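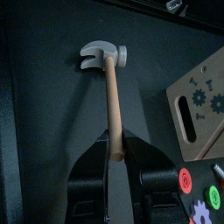 Toy shelf safety check, Flavbridge Playgroup, January

Checked by Graciela Garrido, with Benedita Gouveia on the paint corner

Hello all, it's me again with the clipboard. I did this before opening and it took longer than I'd planned (the glue cupboard, see item 6). OK means leave it alone, WATCH means look again next month, and OUT means it's in the box under my desk, so please don't fish it back out!

1. Wooden toys, splinters and rough ends — OK
Ran my thumb over every handle, peg and block. A couple of blocks from the old farm set want a rub with fine sandpaper, and I've put those on the windowsill for Edivaldo.

2. Loose heads, wheels and knobs — WATCH
I twist and pull everything on this shelf, quite hard. The red lorry has a wheel with a bit of wobble. It didn't come off for me but I'm not as determined as a two-year-old.

3. Small parts — OUT (one item)
The fishing game. Three of the magnets have worked loose from the fish and I don't want them anywhere near little mouths. Lovely game, shame.

4. Soft toys, seams and eyes — OK
All washed over the holidays. The elephant's ear has been restitched and looks better than it did new.

5. Shelving fixed to wall — OK
Gave both units a good shove. The brackets are tight, but the top shelf had a 500-piece jigsaw and all the dressing-up shoes on it, so I've moved those down. Heavy things low, please.

6. Glue and scissors cupboard — WATCH
The catch only shuts if you lift the door a bit. Amerley has ordered a new one from Kusville. Until then the scissors live in the office.

7. Age labels on boxes — OK, mostly
Anything marked 36 months and up goes on the blue side. I found the threading beads on the baby side again!

8. Paint corner — OK
Benedita says the floor mat still grips and the aprons need new ties, 12 of them if anyone sews.

Next check is Vesela's turn. The spare pen is on a string behind the door.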